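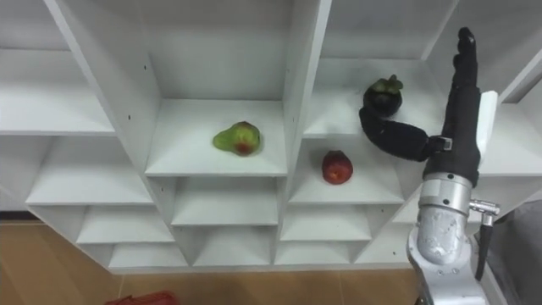

Moving out of Mirkgate, a thread

Home Latest Threads Photos About

Threads > House and home > Moving

1/ We've been in the new place since May and people keep asking how the move went, so I'm putting it all in one spot. Two adults, one kid, a three-bedroom rental in Mirkgate to a smaller two-bedroom unit, 70 km up the highway.

2/ First thing was quotes. I got three. The cheapest was 1,455 dollars for two blokes and a truck, fuel included. The dearest was more than double that and they wouldn't give me a start time.

3/ Went with the cheap one, a family outfit called Bataineh. Paid a 500 dollar deposit by bank transfer and the rest on the day. They sent a proper receipt for both without being asked.

4/ Ask whether the clock starts at their depot or at your front door. Two of the three I rang charge from the depot. It's in the fine print if you go looking, but it's quicker to ask on the phone.

5/ Boxes. I bought a stack of new ones and then found the bottle shop gives theirs away. The wine ones with the cardboard inserts are good for glasses. They are also the right size for books. Big boxes full of books are a mistake I've made twice now.

6/ Label the side of the box and forget the top. Once they're stacked you can't see the top. I wrote the room in thick texta and a couple of words on what was in there. "Kitchen – baking" was fine. "Misc" was useless and there were too many of those.

7/ We got rid of a lot before we left. The second-hand shop took the bookcase and the spare bed but wouldn't touch the mattress. Council pick-up had a five week wait, so the mattress went to the tip on the roof of my brother-in-law's car.

8/ Power and gas were easy. Internet was not. I booked the changeover for a Tuesday, nobody showed, and the next slot was nine days later. If you work from home, book it well before you book the truck.

9/ Mail redirection is worth paying for. I thought I'd updated everyone and still had the car rego, the kid's dentist and an old super fund come through in the first month.

10/ The bond. Our final inspection list ran to four pages. Oven, tracks of the sliding doors, exhaust fans, light fittings. I did it myself over two evenings and they still wanted the carpets redone, even though I had the invoice from the steam cleaner.

11/ I sent the invoice again with the photos from the day we moved in, and they dropped it. Take photos at the start of a lease. Every room, inside the cupboards as well. I took mine on a whim and they saved me a few hundred dollars.

12/ The rest of the bond came back eleven days after we handed in the keys.

13/ Damage report: one chipped bowl, one lamp that no longer stands straight, and a scratch down the side of the fridge that might have been there already. I didn't bother claiming.

14/ Things I'd pack last and unpack first: kettle, sheets, toilet paper, phone chargers, a sharp knife, the kid's bedtime book. We had all of it except the sheets, and slept the first night under beach towels.

15/ Someone asked about storage. We priced a small unit for a month in case the dates didn't line up. Didn't need it. The owners of the new place let us drop boxes in the garage the weekend before, so that's worth asking too.

16/ Revathi Rajan asked if I'd do it again for the cheaper rent. Yes, but I'd take two days off work either side of it. I took one and was no good to anybody that week.

17/ There are still three boxes in the hallway. They all say Misc.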